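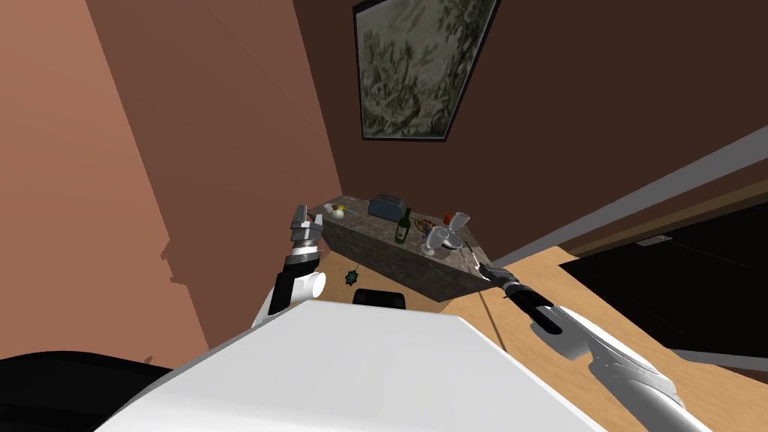

Friday, Mar 16, 2018

Efren merged his planner branch at lunch and left for the weekend, which is the correct order to do those things in. I got the afternoon with it.

The kitchen loads, at least. Soriano comes up with both arms reaching for the bench and Plamuvik starts spitting out grasp candidates, 2000 of them, ranked. My own favourite would have been the toaster, being a nice honest box. The planner's favourite was a patch of nothing, confidence very high. I killed it, changed the seed to 7, then to 13 as if that were engineering, and went to look at what the wrist views were giving it.
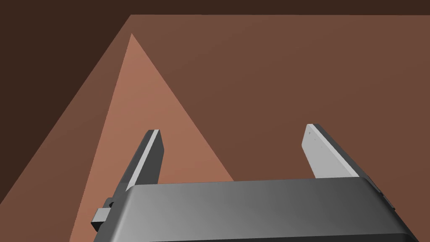
Wrist view, fingers open. Brown on brown.

So the depth filter gets a couple of big flat planes and a lot of enthusiasm. I spent an hour certain the hand frame was rotated. Wrote Amado Maglaya a long message about the hand frame. Read my own transform file from last April, deleted the message.

The other thing is the wall. Nothing in the cost function says a wall is less interesting than a wine glass, so why would it know?

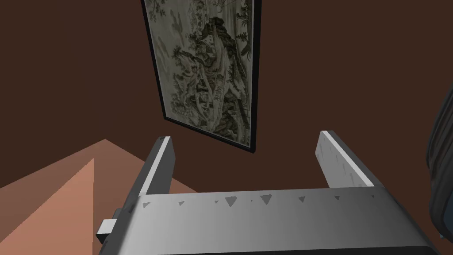
Gripper and painting. Those little dark triangles along the base are on my list too.

Tried masking everything past the bench with the Tellivo region tool. It crashed 3 times and the fourth go masked the bench. Left a note for Efren, polite version. Monday: fix the mask, check normals on the gripper mesh, ask whether Pullico still want their demo this month and hope they've forgotten.

Fish and chips for tea. Forgot the vinegar.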